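**Brilidard 4 adds contact-aware planning and a new replay tool**

November 2024

Janetine has released version 4 of Brilidard, its motion planning and control package for robot arms. The update changes how the planner treats contact between a held object and its surroundings, and it adds a replay tool for comparing simulated runs step by step.

Earlier versions of Brilidard treated almost any contact as a collision. That worked for moving parts between open trays, but it made tight placements hard to plan. A book going into a narrow slot, for example, had to clear both sides by a fixed margin for the whole move. If the slot was too narrow for the margin, the planner returned no path at all, and users had to write the last few inches of motion by hand.

In the new version, users can mark surfaces as allowed contacts. The planner may then let an object touch or slide along those surfaces during the final part of a move, as long as the predicted force stays under a limit set in the task file. Contact with anything else still counts as a collision and stops the plan.

Janetine tested the feature on a set of 552 simulated tasks, most of them involving shelves, racks and desktop organizers. The tasks were built with Khoo, an open scene library that the company has used since the first Brilidard release. Each task was run with several starting poses and small changes in object size and friction. The full set is included with the download, along with the settings used for the company's own runs.
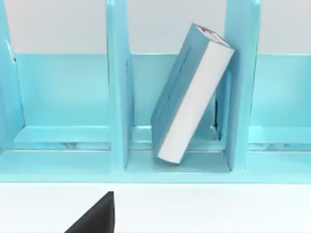 The second main change is the replay tool. It records the camera view, joint positions, planned path and contact forces for every step of a run, and lets a user scrub through them on one timeline. Two runs can be loaded together, and the tool highlights the first step at which they differ. Janetine said the tool was written for internal use during October, when its developers were tracking down a fault that made identical tasks give different results on different machines. The cause was the order in which contact points were passed to the solver. That order is now fixed, and runs with the same seed should match.

Perception has had a smaller update. The pose estimator now reports a confidence value for each axis, where before it gave a single score for the whole object. Janetine said this helps most when an object is close in color to the fixture it sits in, or when only one side of it faces the camera. In those cases the estimator may be sure of an object's position but less sure of how far it is tilted. Task files can set a separate threshold for each axis, and the arm can be told to take a second view before it moves in.

Grastico, which makes order picking systems for office supply warehouses, has been running a preview build since the summer. The company said it replaced 1420 lines of custom placement code with task files for the new planner. It also reported that planning now takes longer on cluttered shelves, and that it has kept the old collision-only mode for its simpler picks. That mode is still available in version 4 and is the default for task files written for earlier versions.

Some limits remain. The contact model covers rigid objects only, so soft packaging and loose paper are not supported. Allowed surfaces must be marked by hand in the scene file. Objects that shift after the gripper lets go are simulated, but the planner does not yet take that motion into account when it chooses a release point. Janetine said work on release planning has started and gave no date for it.

Users moving from version 3 will need to convert their scene files. A command line converter is included and can be run on a whole folder. It writes a log of any surface it could not match, and those entries have to be fixed before the scene will load. Issue 2452 on the project tracker lists the known problems with the converter, mainly scenes with nested fixtures or mirrored parts.

Brilidard 4 is available now from the project site for Linux. A Windows build of the replay tool is offered separately and can open recordings without the planner installed.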